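Chapter 7
Pattern in a Small Room

What this chapter covers
Large and small prints
Ground, motif and repeat
Putting a print on the walls and on a flat surface
Finding small objects against a pattern
Measuring and ordering

Key terms: motif, ground, repeat, scale, drop match, straight match, washed-out print, sample board

Most people choose a wall pattern from a piece of paper no bigger than a dinner plate. They hold it up, they like it, and they order enough for the whole room. When the rolls arrive and the walls are covered, the pattern looks different. The flowers seem bigger. A color that was hardly there in the sample now shows up every few feet. The table that used to look fine against plain paint seems to be fighting with the wall behind it.

None of this means the pattern was a bad one. A print is made to be seen many times over, and a sample shows it once, or only part of it. In the last chapter we worked with plain color, where a small sample gives a fair idea of the result. With pattern, you have to plan for what happens when the same drawing is repeated across a wall, turned around a corner, and set next to other surfaces that may have prints of their own.

We start with small rooms because mistakes show up quickly in them. In a big living room you can stand well back from a wall. In a sewing nook, a pantry, a half bath or a booth built for display, you are never more than a few steps from the paper, and you usually see two or three walls at once.

7.1 Ground and motif

Every printed pattern has a ground and at least one motif. The ground is the background color. The motif is whatever has been drawn on it: a leaf, a stripe, a bird, a star. When you describe a pattern to a supplier, name the ground first, then the main motif, then the smaller ones. "White ground, blue ships, small gray gulls" is clear enough to order by. "The nautical one" will get you the wrong roll.

Smaller motifs are called fillers. They cover the gaps between the main motifs so that the eye does not land on bare patches and read them as shapes. A pattern with few fillers looks open and calm, but the repeat is easy to see. A pattern with many fillers hides its repeat better and looks busier.

The line used to draw a motif matters as much as its color. A flower with a dark outline stays crisp from across the room. The same flower with no outline softens as you step back and may turn into a patch of color. Look at any sample twice, once at arm's length and once from the far side of the room it is meant for.

7.2 Scale

Scale is the size of the motif compared with the surface it covers and the objects near it. There is an old rule that small rooms need small prints. It is still repeated in shops, and you should be careful with it. A tiny print in a tiny room can look like static, since there is nothing for the eye to rest on. A large print on a short wall may show only a few full motifs, and the wall then reads almost as one picture. Many people find this easier to live with.

Where a large print does go wrong is in the cutting. If a wall is narrow, the edges may slice through the main motif on both sides. Before ordering, mark the width of the wall on the floor with tape and lay the sample inside it. Work out where the motif will fall. If half a flower ends up at each side, shift the starting point.

7.3 Walls and flat surfaces together
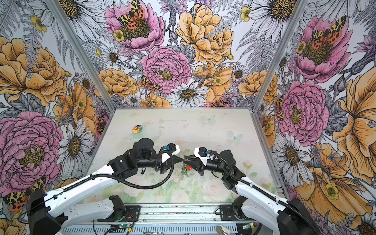 A print on a wall and a print on a tabletop are seen in different ways, even when both are floral. You look straight at a wall. You look down at a table, usually at a slant, and you put things on it. For this reason designers often use the stronger pattern upright and the weaker one flat. The walls here carry large flowers in pink, orange-yellow, white and lavender, drawn with fine black lines, with gray ferns and spotted moths among them. The tabletop has roses too, but they are pastel and washed out, and toward the back the print fades until it is nearly white. That pale area sits next to the busiest surface and gives the eye a break before the wall begins. The two surfaces also share a kind of motif. There are moths on the wall and pale-blue butterflies on the table, so the prints look related without matching.

Compare this with two common choices. The first is to use the same print on both surfaces. The table then tends to vanish into the wall, and its back edge becomes hard to find. The second is to use a plain tabletop. This is always safe and is the right choice for a desk where papers are read for hours, but in a heavily patterned room a plain top can look as if it was brought in from somewhere else.

Corners need a decision as well. Paper can be wrapped around a corner so that the pattern runs on, or it can be stopped on each side of a post, strip or molding. Stopping it is easier. The eye accepts a break in the pattern when there is something solid at the break. In this book we suggest a strip or post for any beginner working with a drop match.

7.4 Small objects on a printed surface

If you have ever dropped a button on a flowered bedspread, you know the trouble with keeping small things on a print. Three things decide whether an object can be found: its color, how strong its color is, and its outline.

Strong color on a pale print is easy to see, even when the object is small and shaped like something in the pattern. Pale color on a pale print is hard. Clear objects are the hardest of all. A glass coaster, a plastic lid or a clear ruler takes on whatever is under it, and on a faint print it may leave only a thin rim to go by. On a table that will be used for sorting, sewing or model work, keep clear items in a tray with a dark bottom.

Lighting changes all three. A print checked at noon should be checked again in the evening with the lamps on. Yellow light weakens pale blue and lavender, and makes pink look closer to orange.

7.5 Measuring and ordering

The examples in this chapter use the Zultetti range of wall panels and the Pryor range of table coverings. Any supplier's goods can be used in their place if you change the figures.

Panels are sold with a straight match or a drop match. In a straight match, the pattern lines up directly across from one panel to the next. In a drop match, each panel must be moved down before it lines up, and the extra length at the top is trimmed away. The repeat is the distance from one point in the pattern to the next place that same point appears, measured up and down. Suppose a wall is 85 inches high and the pattern has a repeat of 16 inches. Five repeats come to 80 inches, which falls short, so you must allow for six, or 96 inches per length. The 11 inches left over are waste, and they have to be paid for. Add 2 inches at the top and 2 at the bottom for trimming if the ceiling or floor is out of level. The extra 4 inches fit inside the 96, so the order does not change.

Write the batch number of every panel on your order sheet. Two batches of the same pattern can differ slightly in the ground color, and the difference shows along the seam.

For a table covering, measure the top, then decide which way the pattern will face. Many printed coverings have a top and a bottom. If the print fades in one direction, note on the order which edge should be the pale one.

Making a sample board

Before going on to Section 7.6, make a sample board for a small room of your choice. You will need a piece of stiff card, samples of one wall print and one surface print, glue, and a pencil.

Glue the wall print to the upper part of the card and the surface print to the lower part, so that they meet along a straight line. Fold the card along this line until the lower part lies flat and the upper part stands up. Set the board at the height of a real table and look at it from a chair, then standing. Place three small objects on the flat part, one brightly colored, one pale and one clear. Write down how far away you can stand and still pick out each one.

Keep the board. You will use it again in Chapter 8, where the Firkov window fabrics are added to the same room.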